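About Fluvlow

Fluvlow is a soccer coaching and match analysis company. We work with amateur clubs, school teams and individual players, and we have two lines of business: indoor technical training and written match reports. The company was started by Uriel Gallegos, a former youth goalkeeper coach, and Nga Bùi, who came from a background in sports statistics.

Coaching

Training runs in blocks of 60 minutes. Players are grouped by ability, with age used only as a secondary check. Each block has a fixed order: first touch, passing under pressure, finishing, then a short game. 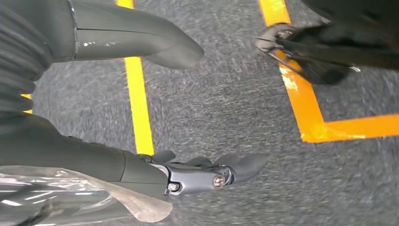

Small-sided drills depend on accurate spacing. A passing channel that is too wide lets a player take an extra touch, and the results cannot be compared from one week to the next. Boundaries are set out before players arrive and checked again between groups. Tape on carpet, such as the straight yellow line and the orange-yellow L shape here, gives a corner that can be read at a glance. On grass we use flat markers and a measuring wheel.

Brendan Corrigan is head of coaching and writes the session plans. Sorcha Tully runs the goalkeeper program, which meets on Tuesday evenings and has its own plan and its own equipment list.

Match analysis

Clubs send us full-match video, and we return a report covering team shape, set pieces, turnovers and shot locations. We have completed 726 reports to date. Events are logged by hand in Drullumia, our in-house software, and every file is reviewed by a second analyst before release.

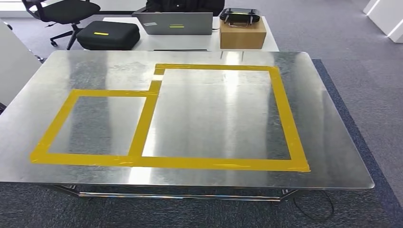

Reports do not rate players on a single scale. Actions are listed by type and by area of the field – the coach decides how much weight each one carries. Jarlath Nic Giolla manages this side of the company and is the contact for clubs that want a full-season agreement.

Membership and contact

There are 221 registered players in the current program. New players attend two trial sessions before being placed in a group. Registration for the winter program closes in November.

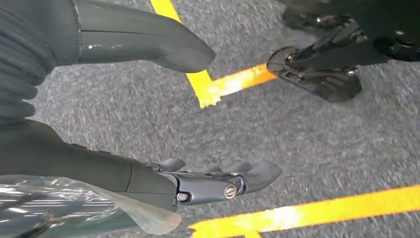 Yellow tape on gray carpet.

Questions about places should go to the coaching office. Video can be submitted through the club login page.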